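4.2 Open-day demonstration

The demonstration ran at the Plovbridge site on 19 August 2025. Visitors stood behind a floor line and named an item, and the operator entered the request in Watard. The arm worked over a kitchen counter with a bamboo cutting board and toy fruit on a light blue plate.
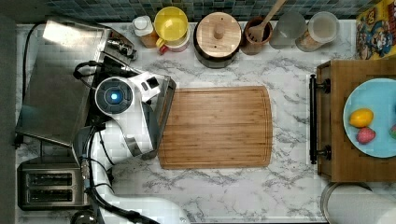 Requests were limited to one item at a time. Each visitor was allowed up to 485 seconds, including the spoken briefing given by L. Politis. Logging followed the procedure in Section 3, and K. Mladenović held the stop button throughout. The counter layout, with the toaster oven at the back and containers along the tiled wall, is given in Figure 2.

Figure 2. Counter layout, open-day demonstration.

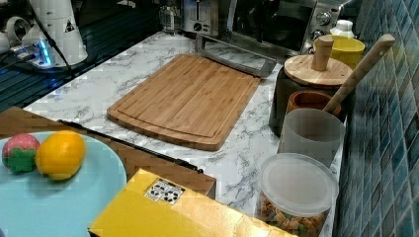

4.3 Visitor questionnaire

Forms were collected at the exit and coded in September by two raters.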